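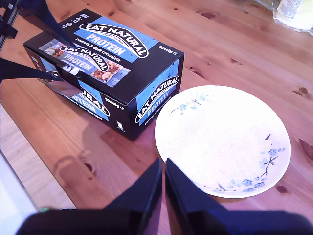

Par Yasaman Golestani
Journal de campagne, programme Veker
Samedi 19 novembre 2022

La séance de ce jour a été consacrée à la tâche enregistrée au registre sous l'intitulé « prélèvement d'une barre dans son emballage de vente et dépôt sur assiette ». Le matériel retenu est celui qui figure au protocole : un carton de barres Eat Natural Protein, parfum cacahuètes et chocolat noir, et une assiette blanche à décor de fleurs bleues, placée à la droite du carton. L'instruction rédigée pour le modèle tient en une phrase et n'a pas été modifiée depuis le mois de juin.

Le corpus comptait 3896 démonstrations validées à l'ouverture de la séance, toutes tâches confondues. L'objectif fixé par la note de cadrage était d'y ajouter 14 épisodes complets. Il a été atteint. Deux épisodes supplémentaires ont été écartés à la relecture, le premier pour une interruption de la commande en cours de trajectoire, le second pour un défaut de synchronisation entre les flux vidéo et les positions articulaires. Conformément à la procédure, ils n'ont pas été effacés. Ils sont conservés dans le répertoire des rejets, accompagnés d'un motif écrit.

Il convient de consigner une difficulté relative au découpage. La note de cadrage ne précise pas si l'ouverture du carton appartient à la démonstration ou à la préparation du poste. J'ai décidé, pour cette séance, de faire commencer l'épisode carton ouvert, rabat supérieur relevé, et de verser les prises effectuées carton fermé dans une série distincte. Cette décision devra être confirmée par écrit avant la prochaine livraison à Plavora, faute de quoi les deux séries risquent d'être fusionnées lors de l'import.

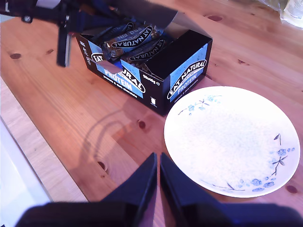

Vaughn Alcantara a fait savoir, à la lecture du relevé provisoire, qu'il n'approuvait pas entièrement ce choix. Selon lui, un modèle entraîné sur des épisodes qui débutent tous dans un état aussi favorable apprendra une trajectoire et ignorera la tâche, et il serait préférable d'accepter des démonstrations plus longues, quitte à en recueillir moins. Il a ajouté que les hésitations de l'opérateur ne devraient pas constituer un motif de rejet, une reprise correctement exécutée ayant à ses yeux plus de valeur qu'un geste parfait.

Je partage la seconde observation. Les corrections de prise ont d'ailleurs été maintenues dans les épisodes validés de ce jour, et l'annotation « reprise » a été portée chaque fois qu'elle s'appliquait. Sur la première, je réserve mon avis. L'allongement des épisodes aurait une incidence sur le temps d'annotation, lequel est déjà supérieur à ce que prévoit la convention conclue avec Barreto. La question sera inscrite à l'ordre du jour de la réunion technique.

Autres points à reporter au registre. La position de l'assiette doit varier davantage d'un épisode à l'autre. L'éclairage produit des reflets marqués sur le carton, et les réglages d'exposition n'ont pas été retouchés afin de préserver l'homogénéité de la série. Le logiciel Clukavent a signalé à la fermeture un écart d'horodatage sur l'un des flux. Le rapport d'erreur a été joint au dossier de séance, sous la même référence que les enregistrements.

Restent à accomplir la vérification des étiquettes de début et de fin, la copie de sauvegarde et l'envoi du relevé définitif à Vaughn Alcantara.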